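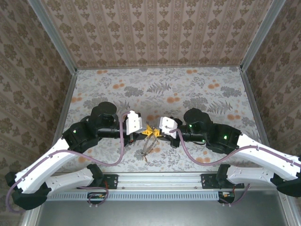
Two arms, four hands' worth of patience: the Kilideck bimanual teaching kit

I have now spent 52 hours teaching a pair of robot arms to pass small objects to each other, a skill most toddlers pick up between naps. The Kilideck kit is the reason it was 52 hours and not a good deal more, so let me start by being nice about it.

The kit has two halves. There are the follower arms, which do the work, and a pair of unpowered leader arms the same size, which you hold and waggle. Whatever you do with the leaders, the followers copy, and the software writes it all down as a demonstration. Do it 60 times and you have something to train on. There is also a hand-guiding mode, where the motors go limp and you push the followers around directly. I used it for one afternoon. Your own hands end up in every camera view, and moving two limp arms at once is like helping a drunk friend into a coat.

Setup
Bolting the mounts to the rail took me an evening. The purple cables are long enough, and then some. Clip them along the upper links as the manual says and you still get a generous loop near the table, which will find its way under your work sooner or later. I would pay extra for shorter ones. Calibration is quick, and the green status lights are easy to read from the operator's chair.

Feel
The leaders are light and a little springy. Reaching and lifting felt natural by the second session. Gripping did not. The trigger has a long dead stretch and then closes all at once, so my early handovers looked like two geese fighting over a crust. There is a sensitivity slider buried under Advanced – turn it well down and leave it there.

You also get no force feedback. With both grippers on one small plastic piece, you can't feel who is pulling. You learn to watch for it, close the receiving side, wait a beat, then open the other. That beat matters, as the trained policy will copy your hesitation faithfully. It copied my bad habits too, including a pointless little wiggle I would have sworn I wasn't doing.

Software
The recorder, Karnuvach, is plain and mostly dependable. It crashed twice, both times while saving, and both times it kept the session. Deleting a bad take is one key press, a key I wore smooth. I recorded 77 takes to keep my 60. Replay is the best feature: the followers run your demonstration back at you, mistakes and all, which is humbling and very useful.

I changed the table cover and wallpaper between sessions for variety. My workcell now looks like a great-aunt's parlor with actuators in it, and I have grown fond of it.

Would I buy it again?
At $420 for the leader pair, yes. The Jusden controller I used before was cheaper and made every motion feel like parallel parking. If you only have one arm, skip this and use hand-guiding. If you have two and want them to cooperate, get the leaders, turn down the slider, and buy a bag of cable clips while you're at it.

Four stars. The fifth is being held back until they fix that trigger.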